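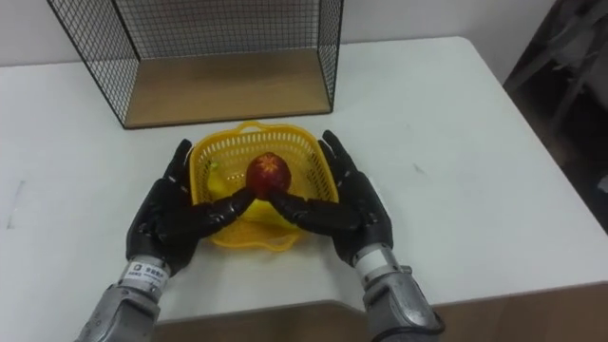

Gitau Nyanda holds that the tethering petition should go to the county as it stands, without the paragraph on sentencing, and he repeated this by telephone shortly after eight this morning. His view is that Wanix County can change its own ordinance but has no power over what a judge may impose under state law, and that a request addressed to the wrong body gives the county a reason to set the whole petition aside. I recorded the objection and undertook to answer it by the end of the day.

The petition stands at 373 signatures. The county clerk requires 400 before an item may be placed on the August agenda, and the signatures must come from registered voters within the county. The Serusov sheets have been checked against the roll. The sheets from the Cavau district have not, and I expect to lose several of them, as two of the addresses I looked at fall on the far side of the county line. I have written to Maricruz Ocampo asking that new sheets be printed with the residence requirement above the first signature line and in larger type.

Most of the morning went to the text. The present ordinance allows a dog to be tied outdoors for any length of time provided that water is "available." It does not say that the dog must be able to reach it. Our draft sets a minimum tether length, requires shade, and forbids tethering at or below 20 degrees. I had written 25 in the spring version. Gumaro Ventura brought the figure down after speaking with farm owners in the north of the county, and I agreed to the change, though with some regret. A rule that deputies will enforce is worth more to the dogs than a stricter one that they will not. I have kept the earlier version in the file in case the question is reopened at the hearing.

The draft still lacks a definition of "attended." Iraís Salinas proposed "within sight of a responsible person." I prefer "within sight and hearing." Left open.

At one o'clock I met with Aurelio Salinas concerning the spring case. The owner entered a plea to the lesser charge and paid a fine, and the order contains no restriction on keeping animals in future. Aurelio asked whether the office could request a review. I told him that we are not a party to the case and have no standing to do so. We may write to the county attorney, setting out our concern that a ban on ownership was not sought, and ask whether such a ban will be requested as a matter of course from now on. He accepted this but was plainly disappointed. The dog has been placed in Serusov and is gaining weight – Aurelio had the clinic's note with him, and I added a copy to the record.

That conversation settled the matter Gitau had raised. The sentencing paragraph has been taken out of the petition and will form the body of the letter to the county attorney, under separate cover and with its own date. I telephoned Gitau at a quarter past four to tell him so. He asked to read the letter before it is sent, and I agreed.

Correspondence: one reply from the sheriff's office, which confirms that complaints about tethered dogs are logged under general nuisance and cannot be counted separately. This is a real difficulty. We had intended to present the number of complaints at the hearing and must now do without it, or ask residents for their own written accounts. I have drafted a short notice inviting such accounts, with names to be withheld on request.

Outstanding: the Cavau sheets, the definition, Maricruz's printing estimate, and the room for the public meeting, for which the library has offered six o'clock or half past seven. I have asked for the later hour.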